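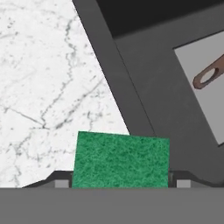
Home | List archive | Threads | Authors | Search | Help

List: workplace-automation
Subject: Re: Kitchen cleaning trial at Trerkgate, arrangements for staff
From: Nahom Tesfamariam

Dear colleagues,

Thank you for the comments received on the notice circulated by the Clorkness depot. I have quoted the message from the Trerkgate kitchen in full, as several members asked to see the questions in their original wording. My reply on behalf of Catering Operations follows it.

> To the list,
>
> The evening team at Trerkgate has read the notice on the cleaning
> trial and would like written answers on the following.
>
> The notice says that wiping down and scouring will pass to the
> robot "in stages". We should like to know which tasks are meant at
> each stage, and whether hours will be taken off the evening rota
> when they move. Two of our members took the evening shift for its
> fixed finish at 22:30 and have arranged care at home to match.
>
> We also ask who will be answerable when a surface fails the morning
> check. Until now the name on the sheet has been the name of the
> person who did the work.
>
> Finally, the notice mentions training. It does not say whether this
> is paid, or whether it will be held inside the shift.
>
> Evening team, Trerkgate

I shall take these points in order.

Tasks. Work so far has been carried out wholly in simulation. Gebreyes, the supplier, has run 190 practice sessions in a modelled kitchen, in which the gripper holds a green scouring pad upright between its two fingers, close to a white marble worktop. Trerkgate has steel worktops throughout, and Gebreyes has been told that results on a modelled marble surface will not be accepted as evidence for ours. A further set of sessions using our own layout is due in October. No machine will be brought on site before that set has been reviewed by the kitchen supervisors.

If the review is favourable, the first stage will cover the open worktops only. The second will add the draining boards. Sinks, hobs, ovens, extraction hoods and floor drains are outside the trial and remain with staff. Pans and utensils left out on a surface will be put away by hand before the robot is started, and the time needed for this is to be entered on the rota as work.

Hours. No contracted hours will be reduced during the trial, which is set at 17 weeks. The evening shift will keep its finish at 22:30. I am not able to give an undertaking for the period after the trial and I would not wish members to read one into this message. Any proposal to change hours will come to this list first and will be open for comment for the full notice period.

Answerability. The present sheet will be replaced for the trial areas. It will have one column for work done by hand and another for work done by the robot, and a failed check in the second column will be recorded against the equipment. The person on shift will be asked to sign only that the robot was started and stopped as instructed. They will not be asked to sign for the result. Supervisors have been reminded that a failed check in this column may not be raised in an appraisal.

Training. It is paid and will be held within the shift. Each member of the evening team will have 2 sessions at the Clorkness depot, with travelling time paid at the usual rate. Cover will be arranged through Lanico, who already supply relief staff to the site.

One matter was not raised in the team's message but has been put to me separately. Several experienced cleaners have pointed out that scouring is when they notice loose sealant, blocked overflows and similar faults. The weekly fault reports bear this out, as 52 entries in the last year came from the evening team. A short inspection round will therefore be added to the shift and given its own time allowance. I should be grateful for suggestions as to where it best falls in the evening.

Replies may be sent to the list or to me directly. Those who prefer not to write may speak to their supervisor, who will pass comments on without names if asked.

Yours faithfully,

Nahom Tesfamariam
Catering Operations

Recent messages in this list
Revised check sheet for trial areas, draft for comment
Travel claims for sessions at Clorkness
Lanico relief cover: booking procedure
Re: Inspection round, start or end of shift?
Minutes of the Gebreyes supplier meeting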